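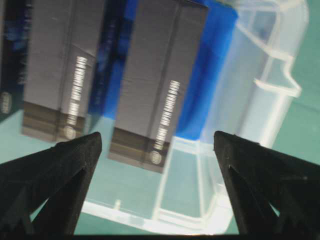 Two boxes and the container, workshop, February.

Workshop notebook, Parnness store
Monday, February
Subject: rehousing of glass negatives, Schumacher studio collection

Work resumed at 9.15 on the second bay. The collection as listed comprises 3,235 glass negatives, of which 102 have now been cleaned on the glass side, placed in four-flap enclosures and returned to the shelf. Progress is slower than was set out in the plan. The delay arises chiefly from the condition of the original paper sleeves, many of which have a glued centre seam lying directly against the emulsion. Where the seam has stuck, the sleeve is being cut away along both long edges and the plate set aside for separate treatment. No attempt is to be made to lift stuck paper at the bench.

The enclosure paper supplied by Jelach was checked on receipt. 1,250 sheets were ordered and the same number delivered. The sheets are slightly heavier than the previous batch and do not take a sharp fold unless scored first. The grain runs with the short side. Colleagues cutting blanks should turn the template accordingly, as flaps cut across the grain spring open within the hour and will not lie flat under the lid.

Cleaning continues with a soft brush and a rubber blower on both sides, followed by a lightly damp cotton swab on the glass side only. The swab is not to be taken closer to the edge than a finger's width where the emulsion is lifting. Several plates have retouching in pencil and red dye on the emulsion side, and two have masking in black paper strip. All such additions are to be left in place and entered in the remarks column.

Pencil numbers on the old sleeves do not always agree with those scratched into the plates. The scratched number is to be taken as correct and the sleeve number recorded beside it in brackets. Sleeves bearing any handwriting are being kept flat in the grey folder, in plate order.

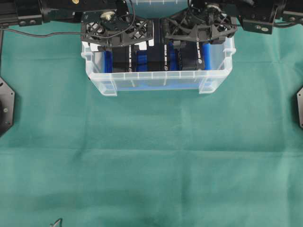
Storage of the finished plates was discussed at midday. Half plates will stand on their long edge in Povwood board boxes, with a stiff divider after every fifth plate and a padded strip along the base. The point at issue was how full a box should be. Four dark blocks packed tightly side by side, as in the clear bin on the green cloth, give one another support, and glass on edge requires the same closeness, but a plate must also come out without being gripped by its corners. It was agreed to leave room for one further divider in each box and to fill the gap with folded card. The white lettering on the blocks is too small to read in the photograph, and our own box labels have the same fault at present. They will be reprinted in a larger size, with the plate range on the short end only.

Broken plates are to be laid flat, one to a tray, in sink mats cut to the outline of the pieces. Pieces should not touch. The mats made last week were cut a little tight and have been eased with a scalpel. Further mats will be cut from the thicker board once the blade of the board cutter has been replaced.

Humidity in the bay was steady throughout the day. The chart was changed at 4.30 and the old one filed.

Outstanding: score remaining blanks; reprint labels; order swabs and gloves, medium; check whether the lids from the first batch of boxes fit the second; enter today's remarks in the register.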